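발표 메모: 작업대 위의 작은 물건들, 칸막이 트레이로 정리하기
발표 시간 15분, 질문은 끝나고 받음

시작
인사는 짧게. 이름, 소속(Segers 공방 운영팀)만 말하고 바로 들어간다. 오늘 이야기는 큰 수납장이나 벽걸이 공구판이 아니라 손바닥에 올라가는 물건들에 관한 것이라고 먼저 밝힌다. 링, 스페이서, 테이프, 나사, 와셔 같은 것들. 큰 공구는 없어지면 금방 눈에 띄는데 작은 부품은 없어진 줄도 모르고 다시 주문하게 된다.

12월 재고 조사 이야기. 우리 공방에서 쓰는 소형 부품 품목이 71개였고, 그중 42개가 두 군데 이상에 흩어져 있었다. 서랍에도 있고, 작업대 구석에도 있고, 누군가의 앞치마 주머니에도 있었다. 이 숫자는 천천히 말할 것. 지난번 연습 때 너무 빨리 지나갔다고 Koen Groen이 지적했다.

왜 트레이인가
처음에는 뚜껑 있는 통을 썼다. Fisby 통을 50개 주문해서 라벨까지 붙였다. 두 주쯤 지나자 뚜껑이 전부 열려 있었고, 어떤 통은 뚜껑만 남아 있었다. 작업 중에는 한 손에 늘 뭔가를 들고 있으니 뚜껑을 여닫는 동작 자체가 번거롭다. 그래서 작업대 위에서는 위가 트인 낮은 트레이를 쓰고, 뚜껑 있는 통은 선반에 보관하는 용도로만 남겼다.

여기서 청중에게 한 번 묻는다. 지금 본인 작업대 위에 주인 없는 부품이 있는 분? 손 드는 사람이 많으면 잠깐 기다렸다가 넘어간다.

칸 나누기
슬라이드를 넘긴다. 칸막이의 위치를 먼저 보게 한다. 세로 칸막이가 가운데보다 왼쪽에 있고, 왼쪽은 가로 칸막이로 다시 둘로 나뉜다. 같은 크기로 나눈 칸이 편해 보이지만 부품 크기는 제각각이라 한쪽은 넘치고 한쪽은 바닥이 보인다. 칸 크기가 다르면 큰 것이 갈 곳과 작은 것이 갈 곳이 저절로 구분된다.

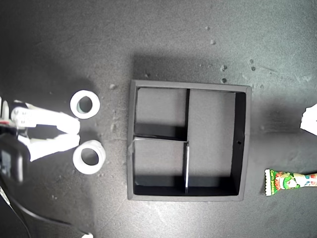

슬라이드 4. 검은색 칸막이 트레이와 흰색 링 두 개

링은 연습용으로 좋은 물건이다. 둥글고 두께가 있어서 집기 쉽고, 색이 밝아서 어두운 작업대 위에서 잘 보인다. 두 링의 크기가 조금 달라 보이는 점도 짚는다. 비슷하게 생긴 부품을 같은 칸에 넣을지 나눌지는 처음 정리할 때 꼭 부딪히는 문제다. 우리 기준은 단순하다. 서로 바꿔 써도 작업에 문제가 없으면 같은 칸, 바꿔 쓰면 안 되면 다른 칸. 모양이 아니라 쓰임으로 정한다.

트레이의 테두리도 언급한다. 벽이 올라와 있으면 부품이 밀려 나가는 일이 줄어든다. 다만 벽이 너무 높은 제품은 권하지 않는다. 손가락이 바닥까지 편하게 닿지 않으면 사람들은 트레이를 뒤집어 쏟는다. Zandeck에서 나온 깊은 모델을 한동안 써 봤는데 우리한테는 맞지 않았다. 목공 쪽에서는 긴 핀을 세워 두는 용도로 지금도 쓰고 있다.

작업대 색
질문이 자주 나오는 부분이라 미리 말한다. 어두운 작업대에 어두운 트레이를 두면 트레이 자체가 눈에 덜 띈다. 대신 밝은 부품이 도드라진다. 검은 고무 링이나 어두운 나사를 주로 쓰는 자리라면 밝은색 트레이가 낫다. 우리는 두 가지 색을 섞어 쓴다. 트레이 색으로 부서를 구분하자는 의견도 있었는데 한 달 만에 뒤죽박죽이 되어 그만뒀다.

케이블도 한마디. 작업대를 가로지르는 케이블은 트레이를 밀거나 부품을 굴린다. 트레이 자리를 정할 때 케이블이 지나갈 길을 먼저 정하고, 트레이는 그다음에 놓는다. 우리는 순서를 거꾸로 했다가 트레이를 두 번 옮겼다.

하루 끝의 정리
Hugo Lebrun이 만든 규칙을 소개한다. 작업이 끝나면 트레이 밖에 나와 있는 물건만 본다. 트레이 안은 손대지 않는다. 안까지 매일 정리하라고 하면 아무것도 안 하게 된다. 밖에 있는 것을 칸에 넣고, 들어갈 칸이 없는 것은 작업대 끝의 빈 접시에 모은다. 접시는 수요일에 비운다. 매주 같은 물건이 접시에 나오면 그 물건에는 칸이 필요하다는 뜻이다.

라벨은 칸 바닥에 붙이지 말고 앞쪽 벽 바깥에 붙인다. 바닥에 붙이면 부품에 가려서 읽을 수 없다. 글씨는 굵은 펜으로 쓴다. 품번까지 적으려고 하지 말 것. 우리도 처음에 적었다가 공급처가 Jullau로 바뀌면서 전부 다시 썼다.

잘 안 된 것도 말하기
공용 작업대는 아직 해결하지 못했다. 쓰는 사람이 매일 바뀌니 칸의 의미도 매일 바뀐다. 지금은 공용 자리에 트레이를 하나만 두고 쓰는 사람이 끝나면 비우게 하고 있다. 지켜지는 날도 있고 아닌 날도 있다. 비슷한 경험이 있는 분이 있으면 질문 시간에 듣고 싶다고 말한다.

아주 작은 와셔도 문제다. 칸 모서리에 끼면 손톱으로 긁어내야 한다. 모서리가 둥근 트레이를 시험 중이고 결과는 아직 없다.

마무리
시간이 부족하면 작업대 색 부분을 건너뛴다. 남으면 재고 조사표를 띄우고 흩어져 있던 품목을 두세 개 골라 설명한다. 마지막 슬라이드에 연락처. 트레이 실물은 앞 탁자에 둘 테니 나가면서 만져 보라고 안내할 것. 안내문 출력물은 Koen이 입구에서 나눠 준다.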